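Altine 吸水タオル(厚手パイル)

Stotiletti商店のタオルのページへようこそ。Altineは、台所と洗面所の両方で使うために私たちが作りました綿100%のパイルタオルです。糸はFrerichs工房で染めています。色は紫、生成り、濃い緑があります。

サイズは幅30センチ、長さ79センチです。普通のフェイスタオルより少し細いですから、台所の引き出しの中で三つ折りにして、ちょうどよく入ります。重さは一枚96グラムです。初めて手に持つお客様は、たいてい「思ったより厚いですね」と言います。

パイルの輪は長めに織りました。水をよく吸いますが、指輪や時計の金具に引っかかることがあります。糸が出ましたら、引っぱらないで、はさみで根元を切ってください。切っても穴は広がりません。

洗った果物や野菜を置くときにも、このタオルは便利です。小さい実はかたい台の上で転がりやすいですが、パイルの上では転がりにくくなります。私の家では、冬になりますと毎週のように使っています。
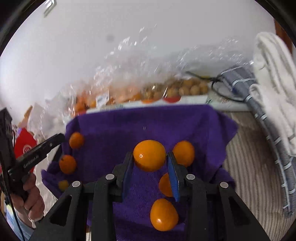
洗濯は60度までのお湯でできます。最初の二回は色が少し出ますので、白い物と別に洗ってください。柔軟剤は使わないほうがいいです。吸水が弱くなりますし、パイルが寝てしまいます。干す前に、両端を持って強く五回くらい振りますと、輪がよく立ちます。乾燥機も使えますが、長さが少し縮みます。

果物の汁がついた場合は、すぐに冷たい水で押し洗いをしてください。時間がたったしみには、当店の固形石けんDilloをぬって、一晩おいてから普通に洗います。塩素系の漂白剤は、生成りの色だけに使えます。

お客様の声
「五月に生成りを二枚買いました。食器をふくのに使っています。端のぬい目がしっかりしていて、何度洗っても曲がりません。ただ、つるすためのひもがもう少し長いといいと思います。」(Shirley Bickerstaff様)

ひもについては、ほかのお客様からも同じご意見をいただきました。次に織る分から長いひもに変える予定です。今の在庫は短いひものままですので、ご了承ください。

ご注文は一枚からお受けします。月曜日は発送を休みます。贈り物の包装をご希望の方は、注文画面の備考のところに「包装」と書いてください。紙の袋と麻のひもで包みます。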